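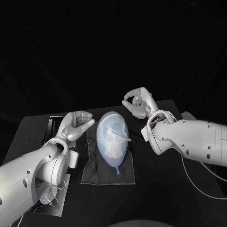 Before any party at Skollstead Rooms we ask the hirer to walk round with this sheet, and I do hope you'll forgive the length of it, as it has grown a little every year. Most of it concerns the decorations and the ways out, which is where we find nearly all our snags. A dark tabletop with black cloth behind it and a balloon in the middle looks very smart indeed, and we are always happy to see people make an effort, but cloth and balloons both need a proper look before the guests come in. Please tick as you go, and write in the comments whatever you would want the next person to know.

1. Ways out
[x] Front doors open fully from inside
[x] Garden door unlocked, key back on its hook
[ ] Clear path of 1000 mm to each door
Comments: The path to the garden door was narrowed by stacked chairs again. We moved them under the window and it was fine afterwards, but do watch for this if the band turns up early — they like that corner for their cases. Left unticked so that it gets looked at once more after the tables are set.

2. Numbers
[x] No more than 64 people in the Delorme Room, children and babies included
[x] Hirer knows the limit and has told whoever is on the door
Comments: Babies do count, I'm afraid, and so do the people doing the food.

3. Hanging cloth and backdrops
[x] Flame-retardant label seen, or certificate shown
[x] Bottom edge clear of the floor heaters
[x] No cloth over exit signs, call points or extinguishers
[ ] Stands weighted at the feet
Comments: One stand by the stage rocked when I leaned on it. Two sandbags are in the Brusance cupboard, second shelf, behind the bunting. Please use those and leave the kitchen's flour tins where they are.

4. Balloons
[x] Kept away from candles, hot lamps and the hob
[x] Hirer asked about latex allergies among the guests
[x] Uninflated and burst balloons out of reach of small children
[x] Nothing tied to the smoke detectors or the light fittings
Comments: Burst pieces are the ones to be strict about, as a toddler will find them long before you do. A quick sweep when the cake comes out is a good habit. If anything floats up to the ceiling, leave it be and tell us, and please don't stand on a chair to fetch it.

5. Electrics
[x] Leads taped down or run along the wall
[x] One extension per socket, none plugged into another
[x] Rornska urn on its own socket, lid fastened
Comments: The urn takes an age to boil and people will try to help it along by lifting the lid. Kindly don't! The tape in the drawer is nearly finished, so I have put it on the shopping list for November.

6. First aid and fire
[x] 2 extinguishers in place, pins in, gauges in the green
[x] Fire blanket by the hob
[ ] First aid box complete
Comments: We are 3 plasters short and the small scissors have wandered off. The rest of the box is in date.

Outstanding before doors open: items 1, 3 and 6. Please leave the finished sheet in the tray by the kettle.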